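Subject: Re: [drirnodance] Packing for the Leltov weekend?

> Hello all, first timer here! Could someone who went last year say what I
> need to bring to Leltov in May? I've got one pair of dance shoes and a lot
> of black leggings and I suspect that isn't enough. Also, are the evening
> dances hard to follow if you've only done one term?

Oh, you're going to love it! I've been to 6 of these now and I still get giddy when the list goes quiet and then someone asks about shoes.

Evening dances first. One term is plenty. The callers walk everything through twice before the band starts, and the Kuusk polka (they always do the Kuusk polka) is mostly galloping in a big circle and trying to keep hold of the person next to you. If you get lost, keep moving in the same direction as everybody else and smile. The longer set dances come after supper and you can sit those out with a cup of tea, though I bet you won't.

Clothes: leave most of the leggings at home, the hall gets boiling. What you want is T-shirts, more than you think, in plain soft cotton that you don't mind sweating through. I change at the tea break and again before the evening.

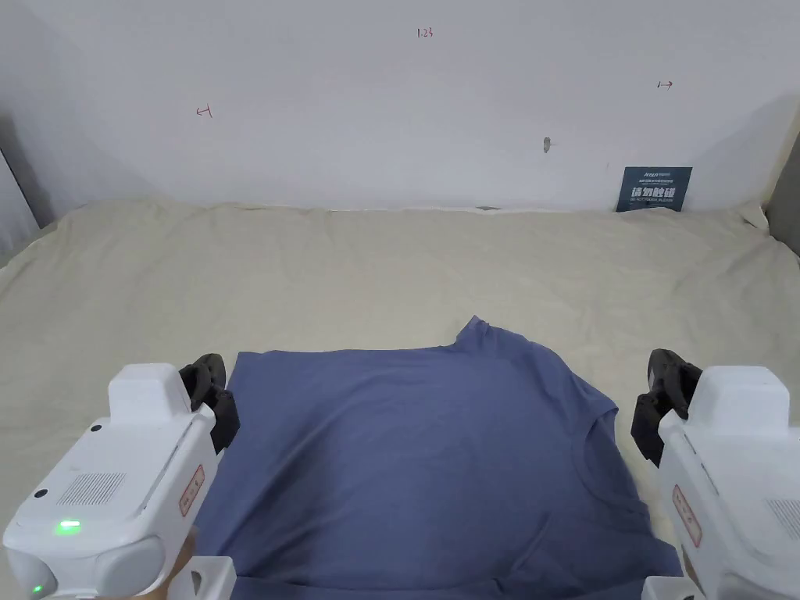

Shoes matter more. The floor at Leltov is old and quite fast, so suede soles are lovely on it but rubber is safer for the polkas. Bring 2 pairs if you can, so one can air overnight. Plasters too, and a water bottle with a lid that really shuts.

Now the music! The band is Odelia again, which made me shout out loud in my kitchen. They have a tune book of 246 dances and will play requests on the last night if you put a slip in the jar by the stage before supper. Last year they kept one waltz going for over 12 minutes and the whole room went round and round in the half dark. I was still humming it on the train home.

Rooms at the hostel are simple but perfectly comfy. A bottom sheet is on the bed when you arrive; you bring your own sleeping bag or duvet, a pillowcase and a towel. Ask for the garden side if you like an early night, the other side hears the late singing (I ask for the singing side).
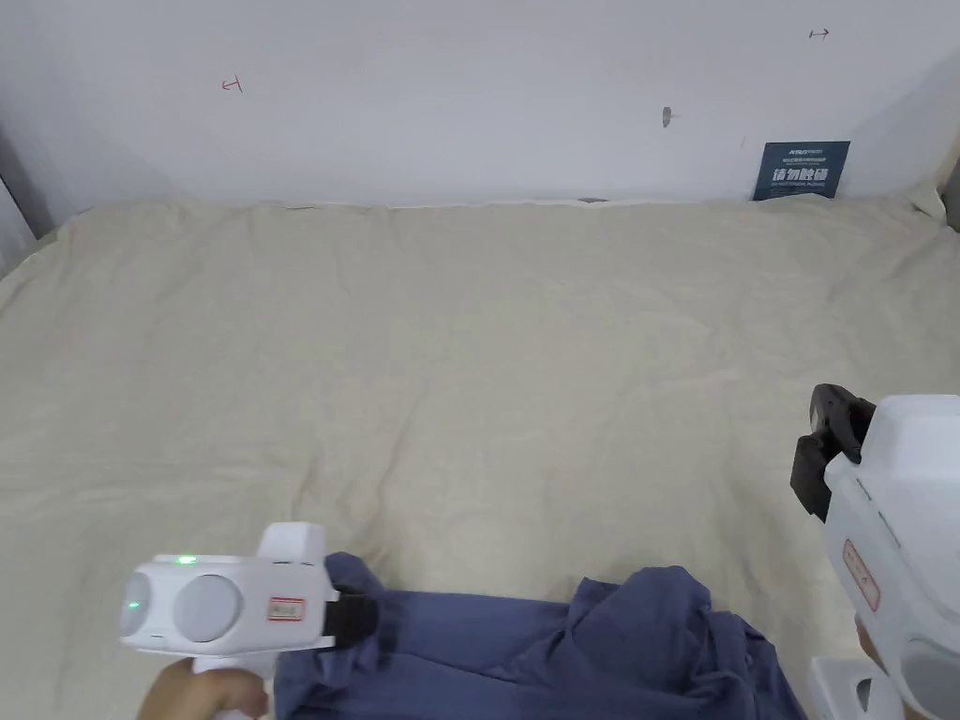 ## Getting there

The bus from the station stops at the bottom of the lane and it's an easy walk up from there, with one steep bit by the chapel. Doors open at 4pm and there's soup going from 6. If you're coming by car, please say so on the list, there are always people after a lift with an accordion.

See you on the floor!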